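The Fandmont project now has 1,237 demonstrations in the bank, 267 of them added in September. For anyone who has joined the mailing list lately, a demonstration is one person doing one small job, start to finish, with a gripper in each hand, while the cameras take down everything. The learning system then studies the results and tries to work out what we meant. It has our sympathy.

The September batch was mostly handovers and sorting. Gebhard Stöckli wrote the task sheets, and they are models of their kind, if your kind is the rental agreement. Sheet 12 spends most of a page on how to put a cup down. The page was needed. Before it existed we had people setting cups down gently, people dropping them from an inch up, and one person who gave every cup a little twist at the end, like a bartender. The early models learned the twist beautifully and very little else.

So the rule now is to do the job the dull way. You may be surprised how hard this is. Around the fifth repeat, people start to improve things. They take shortcuts, they get a rhythm going, they show off for whoever is at the next station. All of this is charming and most of it has to be thrown out. Of the 444 handover recordings from the first round, we kept fewer than we would like to print in a newsletter.

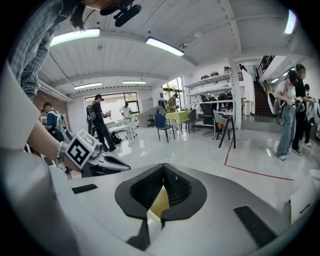

Working in company has been the other big change. The early sessions were one operator, one table and a great deal of silence, and the recordings looked like it: same background, same light, same patient pair of hands. We now run several people at once on the open floor, and the system gets to see a room with life in it. It also gets to see what they wear. A loose white sleeve and a beaded bracelet next to a white gripper make a decent little puzzle for software that has to decide where the person stops and the tool starts, and the square marker on top of the gripper gives it something firm to hold on to. Gebhard's first draft of the clothing rules would have had all of us in matching gray. It was voted down over lunch.

The Stinel build of the labeling tool is in use at every station. It is faster than the old one and has a new button marked "Unsure," which has become very popular. Please save it for when you are. If the gripper missed the object, that is a miss, and misses are useful. Kulham wants more of them, clearly labeled, so the next model can learn what going wrong looks like. We have told them we are well placed to help.

Next up is the Pfister set, which is all drawers and lids. Sign up for morning slots on the sheet by the door. Read the task page before you start, and leave the twist at home.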